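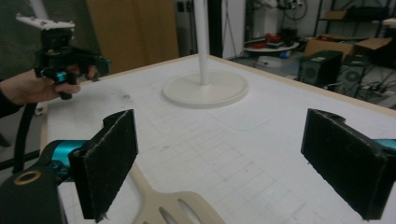 Workshop and Kitchen Tips: Chores for Two-Finger Grippers

Tip sheet 10. Updated 09/11/2023.

The question that comes in most often is whether a machine can do the small chores yet: put the utensils away, clear the bench, sort the screws. The short answer is some of them, slowly, on a table someone has prepared. The notes below come from bench work at Junside and from two readers who run grippers in their own shops. They cover hand-held grippers, where a person works the fingers and the motion is recorded, as well as arms that run alone afterward.

Flat utensils

A slotted spatula lying flat is one of the harder items in a kitchen drawer. The head is thin and sits against the surface, so the fingers have nothing to close on. In the picture the slotted head of a beige plastic spatula is flat on a white gridded tabletop, between two padded fingers spread wide. Do not go for the head. Three approaches are worth trying, in this order.

Close on the handle. Most handles are thicker than the head and many sit slightly proud of the table. Bring the fingers in square to the handle, one on each side, and keep the grip near the balance point. On a long spatula that point is closer to the head than people expect.

If the handle is flat too, slide the utensil to the edge of the table until a third of the handle hangs over, then grip from above and below. This takes more time but it fails less.

If neither works, change the storage. A crock or an upright rack turns a flat pick into a vertical one, and vertical picks are the easy kind. Jyoti Mittal moved all her turners and ladles to a crock and dropped the drawer from the task list. She still puts the knives away by hand.

Finger pads

Bare plastic fingers slip on nylon and silicone. Soft pads help, and fuzzy or foam facings are kind to painted and coated parts. The cost is upkeep. Pads pick up flour, sawdust and grease, and a loaded pad slips worse than a bare finger. Brush them before each session. Wipe with a barely damp cloth and let them dry fully before use. Replace any pad that has a shiny patch or a lifted corner.

Do not use the same pads for food utensils and shop parts. Keep two sets and mark the backs.

The table

A printed grid is useful for putting things back where they started. Note the square, place the object, run the task, reset. Light gray lines on white are enough for a person and do not confuse most vision software. Glossy tops do confuse it, particularly under a single ceiling light. If the surface shines, move the lamp to one side or lay down a matte sheet.

Scuffs and smudges do no harm to the grip. They can be mistaken for small parts, though, so clean before any task with screws, washers or seeds. Rubbing alcohol on a rag takes off most rubber marks. Test a corner first -- some printed sheets lose their ink.

Stands with a round flat base are another matter. A white stand on a white table has little contrast, and an arm moving sideways will find the base before the camera does. Put a band of dark tape around the rim, or clamp the pole to the table edge and get the base out of the work area entirely.

Cables

A cable running off the edge of a table needs slack and a fixed point. Tie it to the table leg with a hook-and-loop strap, leave enough length for the full reach, and check that it does not drag across the work. A snagged cable pulls the wrist a little off line, and the error shows up later as a missed grasp that looks like a software fault. Daithí Egan spent most of a November evening on one of those.

Two hands

Many chores need a second hand: holding the bowl while scraping, steadying the jar, keeping the bag open. Two people with one gripper each can do it, and so can one person with a pair. Agree beforehand which hand holds and which hand moves. If both move, the fingers collide, and bent finger mounts are the most common repair on our bench. Printed mounts crack along the layers, so keep a spare printed for each side.

What works now

Conall Costello logged repeat trials of a few ordinary jobs on his arm at the Tully shop. Moving an upright spatula from crock to tray went through 123 times before he had to stop and reset anything. The same spatula lying flat on the table managed 52 before the first drop. Folding a dish towel was not worth logging.

His setup uses nearly 3,000 recorded hand motions, all on the same table with the same lamp. When he carried the arm to his kitchen, the upright pick still worked and the flat one mostly did not. Anyone buying on the strength of a video should ask whether the kitchen in it was changed between takes.

Reasonable to hand over today, with someone in the room: upright utensils to a tray, empty cups to a rack, blocks and bins of one size, wiping an empty flat surface.

Keep doing by hand: anything sharp, anything hot, thin items flat on a hard top, wet dishes, cloth, mixed drawers, loose hardware smaller than a thumbnail.

Readers' notes

Caoimhe Gallagher suggests a silicone baking mat under flat utensils. The mat gives a little when the fingers press down, and the lower edge of the pad can get under the handle. We tried it and it helps with handles that have a rounded underside. It did nothing for steel rulers.

Kevin Mulligan asks about magnets for steel parts. A small magnet behind the pad works for washers, but they do not let go cleanly. Add a scraper lip at the bin and draw the finger across it.

Next sheet: jar lids, and torque settings for turning them.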